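Robot Learning Practice, Unit 4
Collecting demonstrations by hand

In Unit 3 we moved the arm by remote control, with the operator sitting at the Londik station. This unit is about the second way, in which the person holds a gripper in the hand and does the task directly. Please read these notes before you come to the Turia hall.

Remote control gives us data which already fits the robot, because the commands are the same ones the arm will receive. However, it is slow, and beginners often stop in the middle of a movement to think. With the hand-held gripper the movement is more natural. The difficulty comes later, when a path made by a human arm must be followed by a machine with shorter reach and other joint limits.
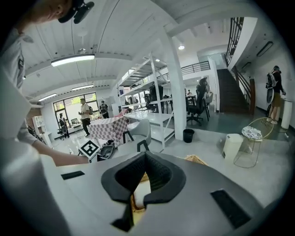
Figure 4.1. View from the camera on the hand-held gripper. A marker card lies on the floor in front of the checkered table.

Consider what the policy receives from such a view. The gripper takes up a large part of it, and it should look the same in training and on the robot. The lens is wide, so people and furniture near the side become strongly curved. The room also enters the data: windows, lamps, other persons walking. If all demonstrations come from one room, the policy may learn the room together with the task.

Rules for recording

Each pair records 40 demonstrations of the basket task. Change the start position of the basket after each one.
Begin every session with a slow look at the marker card.
Keep the fingers of your free hand away from the gripper opening.
Do not correct a failed grasp in the same recording. Stop, mark it as failed and start again.
One recording may last up to 56 seconds. The Pirden script rejects longer files.

Homework

Choose 16 of your recordings and compare them with the remote control set from Unit 3. Where does the hand move faster than the arm could follow? Write one page, with at least one speed plot. Upload it to the Mancuso folder before the first class in February.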